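Old Dell tower, no CPU, no RAM - worth building back up?

Hardware Help > Refurb and Reuse

benchleg
Posted September 22, 2023

I have an older black Dell tower on the bench and need opinions before I order anything. It came to me stripped. No processor, no memory, no hard drive in the cage. The board and power supply are still in place and most of the wiring looks untouched. My plan is to put a used dual core in it, two sticks of RAM and a spare drive, then hand it to Nerea Campos for the front desk at her shop. She needs email and invoices and that's all.

Budget is 40 dollars. Is that realistic?

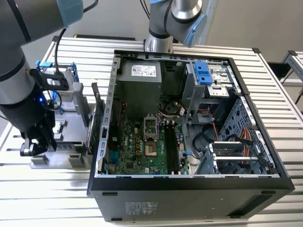

Side panel off, tower on its side. Socket and both long memory slots are empty.

I'm most concerned about the socket. I don't know how long it sat without a cover.

sondon_parts
Check the pins first and don't spend a cent until you have. Use a flashlight held low and look across the rows from two directions. A bent pin shows up as a break in the pattern. If you find one, I would stop there. Replacement boards for those Dells cost more than the whole machine is worth.

quietfan
I'd disagree on stopping. I've straightened pins with a sewing needle and a magnifier on more than one board and they ran fine. It takes patience. What I would check first is the power supply. Does it spin up at all?

benchleg
Haven't powered it yet. I went over the pins with a flashlight and they look straight to me, but I'm not experienced with this. One more of the board with the bracket up.
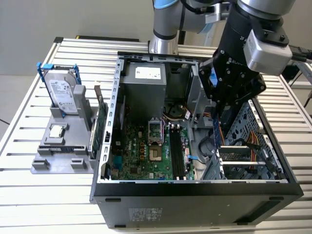

Retention bracket flipped open. Drive cage is over on the right.

sondon_parts
Can't judge pins from that distance. Take a close one with light from the side. And close the bracket when you aren't working on it. Dust in there is a pain to get out.

Wilow
Before you buy memory, look up the service tag and find out what the board takes. I bought the wrong type for one of these in January and the seller wouldn't take it back. The notch is in a different spot so it won't seat, and if you push hard you can crack the slot.

Also, 40 is fine if you already have the drive. If you have to buy a drive too, no.

benchleg
I do have drives. There's a 3.5-inch Seagate already clipped in a blue caddy, and a smaller 2.5-inch one I could use instead. I have a card with a metal bracket too.

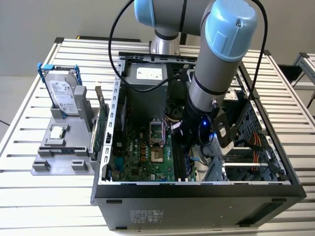

The Seagate is the easy choice as far as fitting goes. The 2.5-inch would need an adapter bracket, and Besier wants 7 dollars for one plus shipping. Is it worth it?

quietfan
Is the 2.5 an SSD or a laptop hard drive? If it's an SSD, yes, every time. An old machine with an SSD is a different machine. You don't need the bracket either. Double-sided tape works. It has no moving parts.

sondon_parts
Please don't tape a drive inside a computer that is going to somebody else. Tape lets go when it gets warm. Spend the 7 dollars.

quietfan
Mine has been taped for years. But fine, it's going to a shop, buy the bracket.

Wilow
Run a full surface test on whichever one you use. Then wipe it.

benchleg
Will do. I need to check the label on the small one. If it's a regular hard drive I'll stay with the Seagate.

On the processor, Bermúdez has pulled chips with a short warranty and I can get one for less than I planned. Any trick to putting it in? I've only done it once.

bermuda_grass
Line up the notches on the chip with the tabs in the socket, lower it straight down and let go. Don't slide it. Then the frame, then the lever. The lever will feel stiff, that's normal. 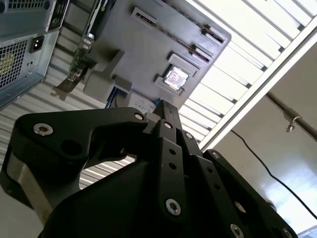 After that it's thermal paste and the cooler. Use a small dot in the middle and tighten the screws a little at a time, going corner to corner. Do you have the original cooler? Those Dells can be picky about the fan plug.

benchleg
No cooler came with it. I forgot to put that in the budget.

Wilow
Then you're going to go over 40. Ask Bermúdez if they'll throw in a pulled one with the chip. They usually have a box of them.

sondon_parts
Get the Dell one for that model, with the fan lead that matches. A generic will work but it may stop at a fan error every time it boots, and Nerea will be calling you about it.

benchleg
OK. Ordering the chip and asking about the cooler. I'll hold off on memory until I've looked up the service tag.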